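Report on the Visit to the Forisholm Residential Textile Laundry
Prepared for the Vaswood Housing Association by Lăcrămioara Onu

The Association sent three members to Forisholm on 2022-01-12 to study how a shared laundry serves a large housing estate. The delegation was received by Darius Ciobanu, operations manager, and Kamala Kamath, who keeps the tenant accounts. The laundry opened with the second phase of the estate and now serves 292 apartments from a single ground-floor hall.

The tour began at the intake counter. Tenants bring bedding and towels in numbered bags, and each bag receives a paper slip showing the apartment, the weight, and any request for low heat. Wool and silk are declined. Mr. Ciobanu explained that most complaints in the first year concerned mixed loads, and that the slip was redesigned in April to put the washing temperature in larger type.
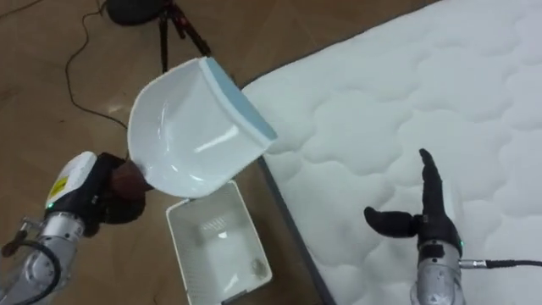
Dustpan and vented basket, wooden floor.

The delegation then saw the wash hall and the drying room. Washers are run in the morning, when the estate's hot water demand is lower, and dryers are emptied by early afternoon. Lint screens are cleaned after every cycle and signed for on a sheet by the door. Ms. Kamath reported 3727 bags handled during the last accounting year. The fee is set once a year and is collected with the rent.

Members asked several questions, one of which is recorded for the benefit of tenants at Vaswood.

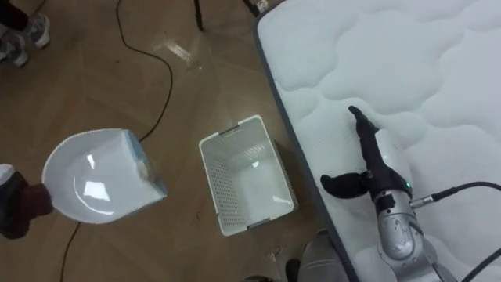
How long does a tenant wait for a bag to be returned?
Bags left before nine in the morning are ready the next afternoon, and large comforters take one day more.

Lunch was served in the Olteanu Room, where Apolinar Ventura of the tenants' council spoke on the hardship fund. The fund covers the full fee for households that qualify, and applications are reviewed monthly. He noted that older tenants use the service most and have asked for home pickup. 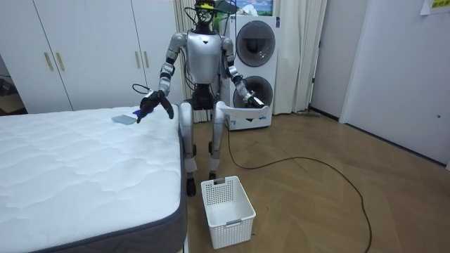

HOUSEHOLD LINENS AND STORAGE

Forisholm issues each new tenant a leaflet on the care of sheets and mattress covers. It advises airing the bed before it is made and storing spare linens away from outside walls. The Association has requested permission to reprint the leaflet with local contact details. Copies may be requested from the Vaswood office during regular hours.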